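Lemedel questions "tidy desk" claims with plain bowl trial
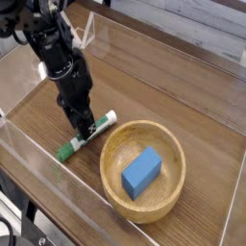
Green and white marker beside a round wooden bowl holding a blue block.

Lemedel will sell its shallow wooden bowl from February, and makes no promise that it will change anyone's life.

"We read a lot of claims about tidy desks and believed very few," said Ragnvald Magnusson, who runs the Løken workshop. "A bowl holds things. Whether people put their pens in it is another matter."

The firm lent bowls to 205 homes for 12 weeks. It says the results were mixed and will publish them in full. The first batch is limited to 600.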